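The Patient Art of Teaching a Hand

On my first morning at Galtora I was given a cup of coffee, a low stool and control of an arm, in that order, and I was told to finish the coffee first. It was good advice. The arm copies whatever your own hand does on the controller, and that includes every little wobble you would rather keep to yourself.

The company rents two rooms above a bakery in Zelstead, and it has been teaching robots there since December. Teaching is the word everyone uses, and after a day of it I can't think of a better one. You don't write out instructions for how to pick up a block. You pick up the block, through the robot, and then you put it back somewhere a little different and pick it up again, and the machine keeps a record of the whole business – every turn of the wrist, every pause while you make up your mind.

My task was called Mägi, for reasons lost in some long-ago lunch conversation, and it sounded like something a toddler could manage before breakfast. Bring the gripper down over the sheet, close it on a small block, lift, carry, let go. I had 33 tries to get through before lunch and I was cheerful about it, right up until try number four, when I came down too fast and shoved the block clean off the paper.

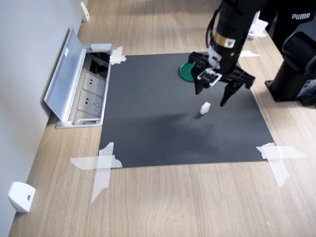
What surprised me was how physical it all felt. My shoulders crept up toward my ears. I held my breath at the bottom of each reach, and I caught myself leaning sideways on the stool as if that would help the fingers line up (it does not help in the least, though I'm told all beginners do it). By the teens I had stopped thinking about my own hand, and the arm had begun to feel like a very long, slightly stubborn pair of tongs.

The software that gathers all this up is called Nullard, and it is wonderfully forgiving. It wants the clumsy tries as well as the smooth ones, provided you mark them properly, so a fumble followed by a careful second grab can be worth keeping. The library for Mägi stood at 1462 demonstrations when I sat down. Of my own 33, the team kept 19, and I was prouder of that than I had any right to be!

Later in the afternoon they let the robot try by itself, using a model trained before my contributions arrived. It came down slowly, paused a moment above the block, and then closed. I recognized that pause. Somebody in that room had hesitated in just that way, over and over, and the arm had picked up the habit along with the skill.

The next round of training starts on 12th July, with my 19 tries somewhere in the pile. I've asked them to let me know if it starts leaning to one side.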